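PRESS RELEASE – for immediate use

Condetby furniture library opens second store in Dutby

Condetby furniture library is opening a second store in April, in the old seed warehouse at Dutby. Doors open 9 am. Members can borrow tables, shelving, desks and cots for up to 36 weeks, then bring them back or pay the balance and keep them.

Monthly membership stays at 19 euros. No deposit. Students and anyone on a first tenancy get the first month free – bring the lease or a student card, either will do.

Demand has been heavy since last autumn. Nearly 80 households are on the waiting list in Dutby alone, mostly for desks and beds. The new store should clear most of that by summer.

Repairs will be handled by Vuorinen, the joinery firm that already looks after the Condetby stock. Delivery by Promero, ground floor and lifts only for now. Stairs by arrangment, please ring first.

Also new: a parts shelf. Spare legs, hinges, cam locks, shelf pins. Free to members, small charge for everyone else.

Donations welcome from opening day. Clean, sound, no glass tops please. Upholstered items need there fire label still attached.

Parking at the rear, off the canal road. Bike trailers can be borrowed from the desk. 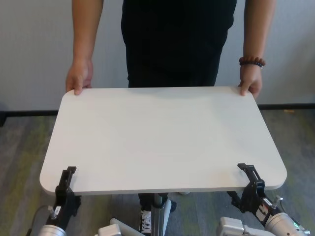

Large items are best booked a week ahead, by phone or at the counter. Press visits from 2 pm on opening day, no need to register.

Ends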